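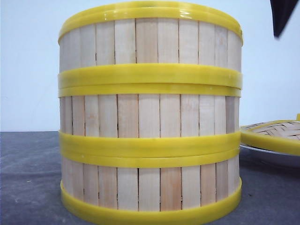
Thread on getting the family recipes out of my aunt's head before she moves to the coast. Long one sorry, typing on the train

1/ Background. Aunt Natalina has cooked for every birthday, funeral and exam result in this family since before I was born. Nothing written down. Or so we thought. She's leaving Brindton in May and my cousins all went oh no, the food

2/ So I got the job. Have a laptop, no kids, live two streets away. That was the whole interview process

3/ First visit I took a notebook and asked her for the onion thing. She said "you do the onions, then the rest". Asked how long for the onions. "Until they're onions." Right

4/ Second visit I stopped asking and just stood there. Much better. She puts flour in with her hand, so I made her drop each handful in a bowl on the scales first. She hated it. She called me the customs officer all afternoon

5/ Her handful of flour is 100 grams by the way. Did it again and again, barely moves. My handful is nowhere near, so every time I'd copied her at home it came out like glue. Years of glue

6/ Then the tin. Biscuit tin on top of the wardrobe, full of scraps. Backs of envelopes, a gas bill, a raffle ticket with "less sugar!!" on it. No idea what wants less sugar. Neither does she

7/ Half of it isn't even hers. There's a lentil soup from Siu-fong Kong who lived upstairs from her in the Gidano Street flats, with ginger and spring onion, and my aunt has been serving it as "nonna's soup" my entire life. Nonna never met a piece of ginger

8/ Rang Siu-fong to check. She's well, she's funny, she said "I wondered when someone would ask". Then told me the soup was missing a step. We've been making it wrong since the flats. You toast the lentils dry first, few minutes, till they smell nutty

9/ Made it with the toasting. Rang my aunt. Long silence. "It's different." Is it better? "It's different."

10/ Now the row. Lino Russo (cousin, loud) says the Christmas biscuits have aniseed. Renzo says they've never had aniseed and whoever says so is thinking of the ones from the Pellegrini bakery. The scrap says "a." Just the letter a and a full stop

11/ Could be almond. Could be aniseed. Could be apricot jam, there's a jam one. I asked Aunt Natalina and she said "whichever you have in". Family group chat has been silent since, which I take as grief

12/ Practical bits for anyone doing the same, as a few of you asked

13/ Weigh everything before it goes in, not after. Weigh the whole bag, let them cook, weigh the bag again. Less shouting

14/ Write down the pan. Her rice takes 700 ml of water in HER pan, the wide one with the wonky handle. In mine it boils dry. I've measured across the top and put that in

15/ Write what they say, word for word, even when its useless. "Until they're onions" is staying in. I put 25 minutes, low, lid off underneath for normal people

16/ Ask who gave it to them. Best question I asked by miles. I got 3 neighbours, a dinner lady and a man called Mr Sartori she will not discuss

17/ Don't tidy the names up. I had "baked pasta with aubergine" typed out all neat and my cousin said what on earth is that. It's Tuesday tray. Its always been Tuesday tray, we have it on any day but

18/ Oven temps — her oven runs hot, hers says one thing and my cheap thermometer says another. Bought one for myself too and mine runs cold. Explains the lasagne of last winter. Apologies again to all who attended

19/ What I still haven't got: the stuffed peppers, the thick green sauce, the bread she does with old potatoes. 4 visits left if she doesn't start packing the kitchen early. She has started packing the kitchen early

20/ Rescued the wide pan out of a box marked CHARITY yesterday. She says it's old. I said it's in the recipe now

21/ Printing will be plain paper and a plastic binding from the copy shop so you can wipe it. Lino wanted a hardback with photos. Lino can pay for a hardback with photos

22/ Someone asked will I share the soup. Yes, Siu-fong says fine as long as her name's on it and the toasting is in capitals. Will post once I've typed it up properly

23/ My stop. More when I've done the peppers

24/ Oh and the raffle ticket. Renzo reckons its the rice pudding. Trying it with less sugar at the weekend

Home | Threads | Replies | Saved | About
Contact | © 2025 | Back to top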